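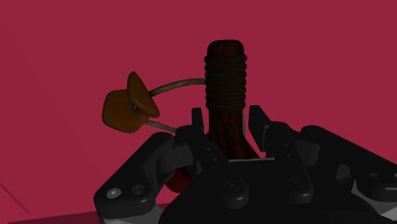

Reseñas > Software para clubes de robótica

Llevo desde mayo usando Stunix con el club y ya tengo opinión, así que allá va. Es un simulador de manipulación: eliges una pinza, eliges un objeto y a pelearte con el agarre. Lo pagamos a medias con el instituto (112 euros la licencia de grupo, 2 puestos) y lo instalamos en unos portátiles bastante viejos.

Lo mejor, los objetos. La botella de vino con las etiquetas colgando del cuello se ha convertido en el reto favorito, ¡y mira que hay para elegir, que el catálogo trae 600! Noura Saab, de segundo, se empeñó en cogerla por el cuello con la pinza de tres dedos y se pasó una tarde entera retocando la fuerza de cierre. Teemu y Valtteri Ahonen prefieren agarrarla por abajo – siguen discutiendo.

Lo que no me gusta: el editor de trayectorias es un lío, no hay manera de deshacer más de un paso, y los fondos son feísimos (el nuestro, rojo carmesí, lo eligieron ellos por votación y ya no me dejan tocarlo). La traducción al español se queda a medias y al exportar los resultados se pierden las tildes.

Antes probamos Claller, que es gratis y va más rápido, pero con pinzas de dos dedos y poco más. Para empezar sobra. Para preparar la copa Kuusisto, con sus 34 pruebas, me quedo con Stunix.

Le pongo un notable. Si arreglan lo de deshacer, subo la nota.

Orsolya Boros, 09/02/2022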